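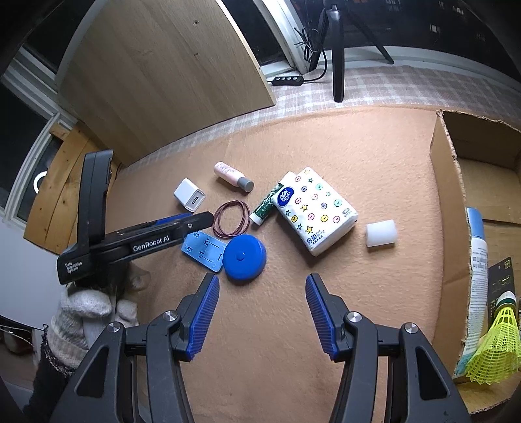

Open day at the old Nolley woollen mill

I had been meaning to get out to Nolley for years, and when my cousin rang to say the mill was opening its doors again for the day I had my thermos filled before she'd finished the sentence. It's a lovely drive if you take the river road through Bednarek, and a fairly dull one if you take the highway, so of course we took the river road and arrived a good deal later than we meant to.

Parking is in the paddock behind the dye house. Wear boots! The gravel runs out well before the cars do, and I had one very muddy sock for the rest of the morning.

Entry was 3 dollars, with a paper map, and we were sent straight upstairs to join a tour that had already begun. Our guide was Genowefa Sobczak, who started in the carding room as a school leaver and came back to work in the office when the mill changed hands. She has a big voice, which you need in there, and she let everyone have a good feel of the raw fleece (greasy, and the smell stays on your hands through lunch). She told us the mill had 453 people on its books in its busiest year, and that the whistle could be heard as far off as Durell when the wind was right.

The carding room was my favourite. The big drums were running slowly for the visitors, and the wool comes off the end in a sort of cloud that you want to put your whole arm into. You may not, and there is a rail. Next door are the spinning frames, two of them still in working order, and then the weaving shed with its sawtooth roof and that soft grey light that painters are always going on about. A Jendico loom from the last refit was being threaded up while we stood there, and we watched for ages. I asked how long a full warp takes to set up and was told that it depends who's talking to you while you do it, so we moved along.

After that we had a good wander by ourselves. The dye house has been scrubbed out but the floor is still stained in all sorts of colours near the drains, and the old recipe books are laid open under glass, with swatches pinned to the pages. There are almost 2000 recipes, and some of the greens have hardly faded. I did wish they would turn a page now and then.

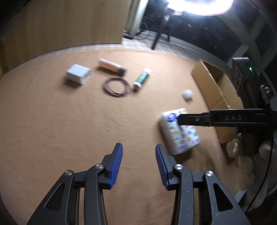
Round rug in a warm orange-tan, on grey patterned tiles.

I came away with rugs on the brain, I'm afraid. The mill shop sells them, along with blankets, knee rugs, socks and seconds by the kilo, and the seconds bin is where you want to be. My cousin found a cream blanket with one crooked stripe and carried it about like a baby. I bought sock wool in a colour called Wet Slate and a felt offcut for the bottom of my sewing box.

Lunch was pea soup and a cheese scone in the old wages office. The scones had run out by the time the next tour came down, so eat first if you get there late in the morning like we did. There are stairs everywhere and no lift, though the shop, the dye house and the tea room are all on the level.

The next open day is in September, and Genowefa says they hope to have the waterwheel turning by then. We've already agreed to bring my aunt, who wants to see the looms and will need a seat near the front.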